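Stillach woven storage basket, olive green: review

I bought the Stillach basket to replace a cardboard box that had been holding picnic things on top of our fridge. It costs 31 pounds, which is more than I wanted to pay for a basket. There is a cheaper one from Gollar in nearly the same size, and I have owned that too, so I can compare them.

It arrived flat side down in a plain box, with a paper band and a care card. No assembly. There was a faint smell of dry grass for the first couple of days and then it went. Mine has been in use for five months now, first in the kitchen and then on a shelf in the hall.

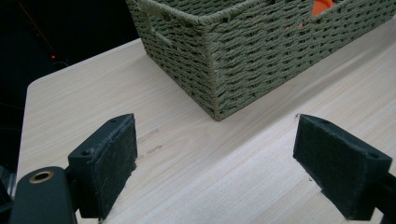
Weave is the main thing to look at when buying any basket of this sort, and most of the cheap ones fail there. On the Gollar the strands started to slide apart at the corners after a few weeks. The Stillach is much tighter, and the corners are wrapped with cord from the bottom rim upwards, so there is no loose end to catch on a sleeve. The handle openings have a thicker cord border as well, and the top rim is finished with a braid. You do still get a glimpse of what is inside, as with the orange showing through the side, so if you want your clutter hidden completely you will need a lining or a lid. No lid is sold for it.

The shape is a plain rectangle with low sides. I keep bowls, napkins and a roll of foil in it. Low sides are good for getting things in and out with one hand, but tall bottles tip over and I have stopped trying to store them in it. A wide bowl goes in most easily if you tilt it and lower one side first.
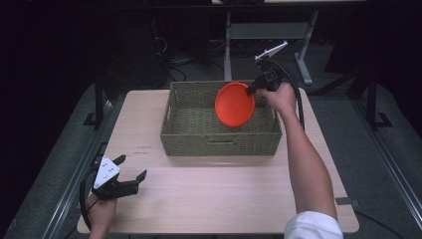

The orange-red bowl, tilted, with the basket on the table.

Weight is not a problem. Empty, it is light enough to lift down from a high shelf without thinking about it. Full of crockery it is less comfortable, as the handle slots are small and I can only get four fingers in up to the second knuckle. My husband has bigger hands and carries it from underneath.

Cleaning is the weak point. The card says to wipe with a barely damp cloth and dry it away from a radiator. Crumbs get into the weave in the base and wiping does not shift them. I turn it over and tap it outside the back door, then go over it with the brush end of the vacuum cleaner. I spilt tea in one corner in the spring and there is a mark there still, though you would have to know where to look.

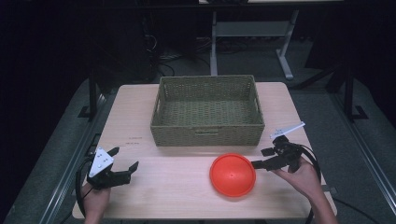 Mulugeta Tamiru

The walls flare out slightly towards the rim. Check this before ordering if you have a narrow shelf, and measure at the top of the basket. I measured my shelf against the base and had to move a bracket. The flare does mean that two of them should stack when empty, but I only have the one and have not tried it.

The floor is flat and woven like the rest. Mine has not sagged, and it sits level on a table without rocking. It has not scratched the wood either. The Gollar had a stapled base and left two small marks on our sideboard.

The colour is described as olive. In daylight it is a dull greyish green and under the kitchen bulb it looks closer to khaki. I like it, but it is not the colour on the website. The Londthorpe shop had one on display and I would suggest seeing it in person if you are trying to match something.

I would buy it again for dry things such as linen, toys or plastic bowls. I would not put it in a bathroom or under a sink. If the price comes down in the sales I may get a second one for the hall.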